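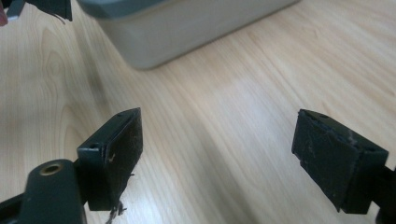

Figure 3. The table surface, pale wood with a long wavy grain.

4.2 Sorting gloves into pairs

Household advice tends to treat the pairing of gloves as a solved matter. You lay everything out, you match like with like, and you put the pairs away. We doubted this from the start, and the notes from the Oltham sessions did little to change our minds. Of the 23 households that kept a glove diary for us through September, 19 said they owned a tub or drawer meant for gloves and nothing else. Far fewer could say what was in it.

The claim we wished to test is the one made in the Brutholm guide, which holds that a bare, light table and a single tub are enough to keep pairs together from one winter to the next. The guide gives no evidence for the table. Figure 3 shows the kind of surface we used, and we grant that dark gloves stand out well on pale wood. Beige knit does not stand out nearly so well, and the guide is silent on that point. Cheng and Marti, who wrote up the first round, thought the difference too small to matter. Isah disagreed, and the present authors side with her.

Our layout was kept plain. The tub went at one end of the table with nothing in it, and the gloves went beside it: two beige knit ones and two ski gloves with lavender in them. Anyone would call this easy. Four gloves in two clear kinds should give two pairs. 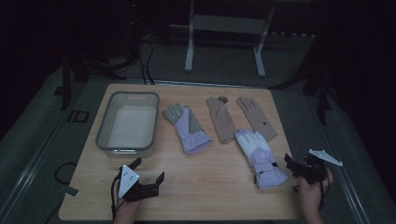 Yet even with so few gloves the word "pair" carries more than it should. The beige two were laid side by side, fingers towards the back of the table, and could be taken as a pair at a glance. The ski gloves were apart, one of them lying partly over a beige glove, and they offered different things to the eye: a grey palm panel on one, a white upper hand and a dark strap at the wrist on the other. A sorter who goes by the palm and a sorter who goes by the back of the hand are looking for different marks. The Brutholm guide tells its readers to "match by colour first", and we cannot see how that helps when a glove has one colour on its cuff and another above it.

There is a second problem, to do with overlap. Diary keepers often wrote that a glove had been "lost" and later that it had been under another one. Poon takes this as proof that people should spread gloves out before sorting. Perhaps so, but a kitchen table in use at tea time rarely has the room, and we are wary of advice that only works on a cleared surface.

As for the tub, we remain unconvinced that it does much at all. A tub keeps gloves in one place — it does not keep left with right. Yen's suggestion of folding one cuff over the other before storage seems more useful, though it was tried in only a handful of homes and thick ski cuffs may not take kindly to it. We return to cuffs in section 4.3.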